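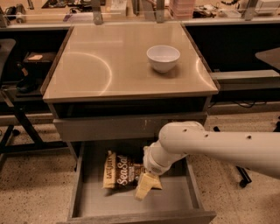 Huno Drawer Station – setup and care

The Huno Drawer Station is a practice cell for one robot arm and one small cabinet. The arm opens or finds a drawer, reaches inside, takes an item and puts it into the bowl on top. Treneck sells the station to labs and training rooms which want the same task, in the same place, day after day. The page was revised on 2026-07-09 and replaces the old setup sheet from October.

What you receive

The station comes as a cabinet with a square glossy top and a gray drawer, one white bowl, a gripper with two spare finger pads, and a floor template made of thick paper. The arm itself is ordered separately. Snacks and other test items are not supplied. Any light package will do, for example a bag of chips, if it lies flat in the drawer and does not stand higher than the drawer wall.

Placing the cabinet

Put the cabinet on a hard and level floor. Terrazzo, tile and sealed concrete are all good. Carpet is not suitable, the cabinet slowly leans toward the side where the arm pushes, and after one week your taught points are wrong.

Lay the floor template first and tape its corners. Set the cabinet on it so that the front legs touch the printed line. The arm comes in from the right side of the drawer, so on this side you must keep free space for the elbow. Cables should run along the wall and never cross the area in front of the drawer. If your arm stand has casters, lock all of them and then try to push the stand with your hand. A stand that moves even a little must be locked again.

The glossy top

Many customers write to us about the top. It reflects the ceiling lamps, and the camera can take a bright arc of light for the rim of the bowl. Please do the following before you teach anything:

– Switch on the lamps which you will use during work, and close the blinds.
– Put the bowl on the right half of the top, a little behind the middle.
– Start the bowl check in the Meltdale software and look at the outline it draws.
– If the outline jumps to a reflection, turn the cabinet and the template together by a few degrees and repeat.

The matte film from Vakulenko also helps, and it can be removed later without glue marks. It is sold in single sheets, cut to the size of the top.

Teaching the drawer

Pull the drawer out by hand until it stops. Teach the height of the drawer floor with the gripper closed, going down at slow speed. Then raise the gripper by 8 millimeters and save this point as the lowest allowed position. Teach the four inner corners the same way, but stay 20 millimeters away from each wall. The gripper housing is wider than the fingers, and it is the housing that hits first.

For the first runs use one item only. When two packages overlap, the gripper may take the upper one by its edge and pull the lower one along. This is a good exercise for later, when the single item works well.

Regular care

Wipe the finger pads with a damp cloth at the end of each working day. Salt and oil from food bags make them slippery, and the grip force will look correct on the screen while the item still slides out.

The drawer front gets scuffs with time. They do not disturb the work and you do not need to repaint. What does matter is the slides. Clean them once a month with a dry brush and put one drop of light oil on each side. Do not use grease – it collects crumbs.

Check the gripper screws after every 29 hours of motion. The counter is in the Meltdale service menu. Tighten them by hand with the short key from the box.

If the gripper stops inside the drawer

Press the stop button. Hold the arm with one hand under the gripper before you release the brakes, then lift it straight up. Do not push the drawer closed while the arm is inside, also not partly. After this, teach the lowest position again, even if all seems normal.

Spare parts

Finger pads, drawer slides, bowl and floor template are kept in stock. Orders are sent in roughly 19 working days outside our region. Please write the serial number of the cabinet in your order. You find it on the back panel, low on the left.

Shared 20 times · 3 comments

Comments

labtech_west
Does the template fit the older cabinet with the round feet? Ours moves a bit when the drawer is closed hard.

Treneck Support
Yes, it fits. For round feet please order the rubber rings also, they stop this movement.

mornings_only
We turned the cabinet a little like you wrote and the bowl check is stable now, even with the ceiling lamps on. The film we did not need. Thank you for the tip with the dry brush too, we had grease everywhere.

We use cookies to remember your language and your cart. Accept all | Settings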